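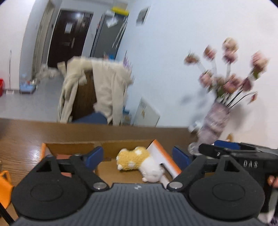
Open carton, flap out. Thread on corrugated board and stacking strength.

Most of what I do at Caltside is ship replacement faucet parts. We sent out 1432 parcels in September, and the bottom layer of the pallets had crushed corners often enough that I went and read up on cartons. Notes follow, mostly for my own use.

Corrugated board is a wavy sheet (the medium) glued between flat sheets (the liners). One medium and two liners is single wall. Add another medium and another liner and you have double wall. Everything below is single wall unless I say otherwise.

Flute letters do not run in size order. A is the tallest, then C, then B, then E, then F. The letters follow the order in which the profiles were introduced. I had assumed for years that B was thicker than C.

Taller flutes give better stacking strength and more cushion. Shorter flutes resist flat crush better and take print better. C is the usual shipping carton. E is what you find on small retail boxes.

The round stamp on the bottom flap is the box maker's certificate. In the US it states either a burst value or an edge crush value. They come from different tests and one does not convert to the other.

Burst: a rubber diaphragm is pushed through the face of the board until it ruptures. It tells you about punctures and rough handling. It says very little about how the box behaves under a load.

Edge crush (ECT): a small piece of board is stood on edge with the flutes vertical and squeezed until it fails. The result is in pounds per inch of width. The number on the stamp is the grade minimum.

A finished box has its own test, box compression (BCT). You put a closed, empty box between two platens and record the peak load. If you only have the ECT, there is an estimate called the McKee formula.

McKee, short form: BCT = 5.87 x ECT x square root of (perimeter x board thickness). Pounds and inches. Perimeter means the outside of the box seen from above, so twice the length plus twice the width.

Box height is missing from the short form. It holds up reasonably well for ordinary proportions and gets worse for very shallow boxes. It also assumes a regular slotted carton, so don't use it for die-cut mailers.

The practical part is the square root. Double the ECT and the strength doubles. Double the perimeter and you gain a bit over 40 percent, while the load usually grows faster than that. Big boxes are weaker than they look.

Our medium carton averaged 326 pounds at the Jurić lab, dry and fresh off the bundle. We were stacking well under that, with what I thought was a wide margin.

The margin is eaten by things that never appear on the stamp. In the order I would check them: humidity, time, pallet overhang, stacking pattern, handling.

Humidity. Paper takes up water from the air until it balances. The standard lab condition is 50 percent relative humidity at 73 F. Our storage in Urkitz sits at more than 60 percent for most of the summer, and board loses strength steadily as that figure climbs.

Time. A box that survives a load for a minute in the press can fail under a much smaller load left on it for a month. Paper creeps. Cycling humidity makes the creep worse than steady high humidity does, so a loading door that opens all day is a bad neighbor.

Overhang. Most of the load goes down through the four vertical corners. If a corner hangs past the pallet deck it carries next to nothing, and the rest of the box picks up its share. Even an inch costs a lot.

Wide gaps between deck boards do the same thing on a smaller scale. Check where the corners land before you blame the box. I have a pallet type where one row always lands in a gap, and that row matched the damage photos.

Pattern. Columns, with corners directly over corners, keep the most strength. Interlocking the layers like brickwork makes a steadier pallet and a weaker one. Corners end up pressing on the middle of the panel below.

Compromise we use now: columns for the lower layers, interlock the top layer, then wrap. The wrap has to catch the pallet itself or the whole stack can walk off the deck as a unit.

Contents matter too. If the product is rigid and fills the box to the top, it carries load and the board is mostly there to keep things together. Loose parts in bags carry none. Ours are loose parts in bags.

Headspace is the related mistake. With an underfilled box the top panels bow in, the side walls buckle inward or outward, and the tape line opens. Cutting the box down to height fixed more than extra filler did.

Flute direction: vertical in the side walls. If someone lays out a custom blank to save board and turns the flutes horizontal, stacking strength drops sharply. Look at the cut edge of a side wall to check.

Reused cartons. I asked Janaína Camargo at Tormont (they make our board) what to assume for a second trip. Her answer was to assume nothing until you have looked at the corners and the score lines, and to keep used boxes off the bottom layer.

Score lines are the creases the flaps fold on. Each fold breaks some fiber. If the outer liner has cracked along the score, I retire the box to dry storage on a shelf.

Color tells you little about strength. White liner can be bleached fiber or a coated top layer over brown. Heavy printing can cost some strength, because the press squeezes the flutes. Full-coverage color on thin board is where I would ask for test results.

Safety factor. Take the BCT, multiply by a fraction for each of the problems above, and what remains is what you can put on the bottom box. For long storage in damp air, a quarter of the lab number is a normal result.

For us that meant taking 2 layers off the pallet and keeping the same carton. The heavier grade was quoted and would have cost more per year than the extra pallet positions.

Correction to the pattern post: on half-height pallets we skip the interlocked layer and just run columns with a cap sheet.

Double wall gets its own thread. I am waiting on test values for the large carton.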